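Home > Household > Textiles > Table Linen

Tablecloth

A tablecloth is a piece of fabric (or plastic, or paper, or whatever you've got) spread over a table to protect it, dress it up, or hide the ring somebody left with a coffee mug. I've been adding to this article on and off for years and I still find new things to argue with myself about, so please read it as the work of a fan with a full linen closet.

Origins

People have been covering tables for a very long time. Writers in ancient Rome mention cloths at dinner, and by the Middle Ages a white linen cloth was a real sign of standing in European houses. The cloth hung low on the side where the diners sat, and guests wiped their fingers on the edge of it, which makes me wince a little every time I iron. Separate napkins took over that job later on.

White stayed the grand choice for centuries, partly for the simple reason that white linen could be boiled and laid out on the grass to bleach in the sun. Color was harder. Dyes ran, or faded after a few washes, and a big laundry day wasn't something you wanted to repeat.

Fabrics

Linen is the classic. It's cool to the touch, it gets softer for decades, and it creases if you so much as look at it! Cotton is cheaper and easier to live with. Damask is a way of weaving, so you can have linen damask or cotton damask, and the pattern shows up as shiny against dull in the same color. Polyester hardly wrinkles and dries fast, but it hangs on to grease, and I've never managed to get salad dressing out of mine. Oilcloth used to be cotton or linen coated with boiled linseed oil; what's sold under that name now is mostly vinyl on a cloth backing.

Round tables and the drop

The drop is the length that hangs down past the edge of the table. For a round table you measure straight across, then add the drop twice. Square cloths on round tables are fine too, and the corners fall in nice soft points.
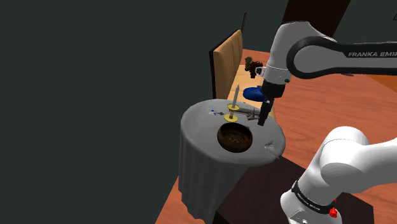 How long should the drop be on an everyday table? Somewhere between 6 and 12 inches suits most people, long enough to look finished and short enough that it doesn't bunch up in your lap.

For a formal dinner you can go longer, and for a buffet table it's common to take the cloth right to the floor. I don't love a floor-length cloth where people are sitting down, my heels always find it. If you sew your own, remember the hem before you cut (I have forgotten the hem before I cut, twice, and both of those are now toppers for a smaller table).

The Rakelham weave

I can't write about tablecloths and leave out Rakelham, where I bought my first good one. The mill there made a plain heavy cotton with a narrow ribbed border, and at its busiest it turned out about 3000 cloths a month. There was a smaller works over at Unham that copied the border so closely that dealers still mix them up. The trick is to count the ribs: 13 for Rakelham, and fewer for anything else. My own has pattern number 1157 stamped in the corner, very faint now, and I've seen the same number on cloths in two different widths, so I don't think it tells you the size. If you have a pattern book from either place, I'd dearly like to see it.

Garurley, the big linen fair, is the best place I know to find them. It runs in February and it's freezing, and the good stuff is gone before 9 in the morning.

Washing and stains

Wash linen and cotton in warm water and take them out while they're still damp. Iron on the wrong side for colors and on both sides for white damask. Red wine wants cold water right away, then soap, then patience. Candle wax should be left to harden and scraped off with something blunt, and after that you put brown paper over the mark and press with a warm iron so the paper soaks up the rest. Keep swapping to a clean bit of paper or you'll just move the wax about.

Store cloths rolled if you have the room. Folded ones crack along the crease after enough years, and I refold mine every 3 months or so along different lines, usually with the radio on.

Underlays

An underlay, sometimes called a silence cloth, goes beneath the tablecloth to quiet the plates and stop the top cloth from sliding. Felt or thick flannel both do the job. Cut it a touch bigger than the tabletop and no more, or it shows as a lumpy line down the side. 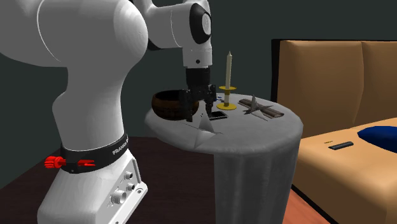

Butkienė wrote in to say that an old flannel sheet, washed hot first so it's done all its shrinking, works every bit as well as bought felt and can go in the machine with everything else. I tried it and I'm converted, although mine pilled a bit by spring.

Weights and clips for outdoor tables have their own article.

Filed under: Table Linen, Home Textiles, Laundry
13 comments | 3 shares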